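Casa e Decoração > Salas de refeição > Perguntas

Duas mesas quadradas com tampo a imitar mármore: juntar ou deixar separadas? E o chão?

Perguntado por Dineo Adams
3 respostas | 402 visualizações

Olá a todos! Estou a montar um cantinho de refeições na nossa sala de convívio em Provville e estou mesmo feliz com o que já lá está. São duas mesas quadradas iguais, tampo com desenho de mármore em tons de rosa e laranja, friso fininho avermelhado na borda e pernas metálicas pretas. Ficaram-me por 1.155 coroas o par, com entrega, numa loja de recheios usados em Stelilstead. Adoro-as!

A minha dúvida é o conjunto. O chão é de mármore branco em pedaços irregulares, com juntas entre o bege e o rosado, e não quero tapá-lo por nada. Só que a minha irmã diz que é padrão a mais: veios em cima, veios em baixo. 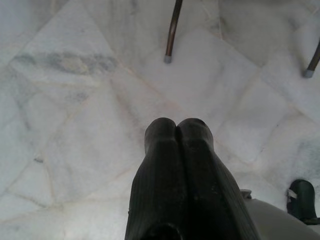

Devo pôr um tapete para separar os dois padrões?
Deixe o chão à vista, porque o branco e o cinzento são calmos e é o tampo que traz a cor toda.

(Esta foi a resposta que a minha cunhada me deu por mensagem, colo-a para verem que a família está dividida!)

Falta-me decidir três coisas: se encosto as mesas uma à outra, o que ponho em cima no dia a dia, e se vale a pena arranjar toalhas. Por agora pus um lugar com taça, garfo e colher e um prato na outra mesa, para ir vendo como fica o inox com aquelas cores. 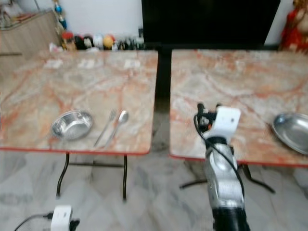
O ensaio de mesa posta, com taça e talheres na mesa da esquerda.

Resposta de Mariann Erdős (mais votada, 13 votos)

Que mesas tão alegres! Tive umas muito parecidas na cozinha dos meus pais e ainda hoje tenho saudades delas. Vou por partes.

Juntar ou separar: eu deixava uma frestinha, como está. Se as encostar de todo e o chão tiver algum desnível (e em pedra irregular há sempre um pedaço mais alto), uma mesa fica um nadinha acima da outra e os pratos apanham o degrau. Com a folga, cada uma assenta à sua maneira e ainda passa lá o pano. Para um jantar grande, junta-as nesse dia e põe uma toalha comprida por cima, fica uma mesa só!

Loiça: inox, sim, sim e sim. O brilho prateado fica lindo contra o laranja. Se quiser acrescentar cor, vá buscá-la ao próprio tampo, um guardanapo cor de ferrugem ou creme. Evitava loiça estampada, aí já dava razão à sua irmã.

Toalhas: para todos os dias, nem pensar, é esconder o melhor da sala. Uns individuais lisos chegam, e lavam-se num instante.

Ah, e ponha feltros ou ponteiras de borracha nas pernas. Metal em mármore risca, e polir pedra sai caro. A mim pediram-me 2.000 coroas por uma sala pequena.

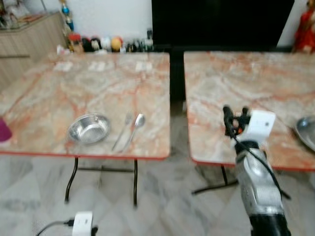

As duas mesas lado a lado, com a folga entre elas.

Resposta de Prodromos Rallis

junta tudo e pronto, fica maior. eu tenho uma da Fasberg e nunca pus feltro nenhum

Resposta de Toshiko Takeda

Concordo com a Mariann quase em tudo, menos na loiça: experimente um prato branco liso ao lado do de inox antes de decidir. Com luz forte o metal reflete bastante e há quem se canse. Eu misturo, taças de metal e pratos brancos, e gosto imenso.

Quanto a limpar o tampo, pano húmido com uma gota de detergente neutro e secar logo a seguir. Nada de esfregão verde nem de lixívia, sobretudo junto ao friso, que é por aí que estas mesas começam a levantar. Para o chão uso o sabão da Kļaviņa, bem diluído, e nunca vinagre em mármore, por favor!

Comentário de Dineo Adams
Obrigada, que maravilha de respostas! Fica a frestinha e vou já tratar dos feltros. Alguém sabe que diâmetro levam estas pernas? Medi à pressa e deu-me uma coisa diferente em cada uma.

Comentário de Mariann Erdős
Meça na ponta, mesmo onde toca no chão. Se estiver entre dois tamanhos leve o mais pequeno, que a borracha estica.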